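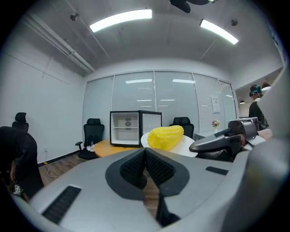 How long should a sourdough starter sit out before you bake with it? Until it has doubled and the top is just starting to dome, which in my kitchen takes most of a morning in March and a lot less than that in July.

OK, so that's the question I get more than any other, and I'm putting it first so we can all relax. Hi everybody! Thanks for coming out to the Trandton library. There's coffee at the back and two loaves on the side table, and please eat them, I'm not carrying them home.

(Wait for people to sit. Check the mic.)

A little about me. I bake bread at home, I've been doing it for 11 years, and I have never worked in a bakery. I sold office carpet for Coppens until I retired. So if you came for the chemistry, I'll give you what I've got, but it isn't much. What I can give you is a big pile of bad loaves and what I did about them.

First big thing: the kitchen matters more than the recipe. My old apartment in Dretel had a radiator right behind the counter and I thought I was a genius. Everything rose! Then we moved into the house, where the kitchen faces north, and for one whole winter I made doorstops. Same flour, same jar, same bowl. I blamed the water. I blamed the flour. I bought a new jar, for Pete's sake. What I needed was a thermometer, and it cost less than the jar did.

(Hold up the thermometer. Pass it around.)

My kitchen counter in January sits at 62 or so. Dough likes to be somewhere in the 70s. So now I put the bowl in the oven with only the light on, and I tape a note over the knob so my husband doesn't preheat it for pizza. He has done that twice.

Second thing, flour. I use a plain white bread flour with a scoop of whole wheat or rye. The rye is for flavor and it also gets a sleepy starter moving. You don't need the fancy bag. If you love the fancy bag, buy the fancy bag, but learn on the cheap one, and stick with one brand for a month so you know what normal feels like in your hands.

(Numbers for the whiteboard.)

600 grams flour
70 percent water, so 420 grams
12 grams salt
120 grams starter, nice and lively

That makes one big loaf or two small ones. Write down the grams and please, please use a scale. I fought it for years. My cup of flour and your cup of flour are not the same cup of flour.

Third thing is the folding, and I'll demo it now with the dough in the tub. Wet hand, reach under, pull up until it pushes back, fold it over, turn the tub, do it again. Four pulls and leave it alone for half an hour. You do that three or four times over the afternoon, and in between you can go do laundry or watch your show. The dough feels like porridge at the start – don't add flour! – and by the last round it holds itself up.

(Let two or three people try. Towels are in the blue bag.)

I learned that fold from Vasiliki Koutsoukos, who used to live across the street from us. She watched me kneading away with flour up to my elbows and said, "Why are you fighting with it?" I think about that every time.

Baking. Heavy pot with a lid, heated in the oven for a good half hour, as hot as your oven will go without smoking. Lid on for 20 minutes, lid off until it's darker than you think it should be. Then stick the thermometer in the middle. I wait for at least 205, and I'm happiest at 212 minus a hair – go past that and you're just drying it out.

And then you let it cool. I know. I know! Give it an hour anyway, because the inside is gummy if you cut in early.

(Skip the bit on whole grain if it's past the half hour.)

Questions? If it's a flat loaf question, tell me how warm your kitchen is first. Copies of the recipe are by the door, next to the sign-up sheet for the starter swap, and bring your own jar for that one.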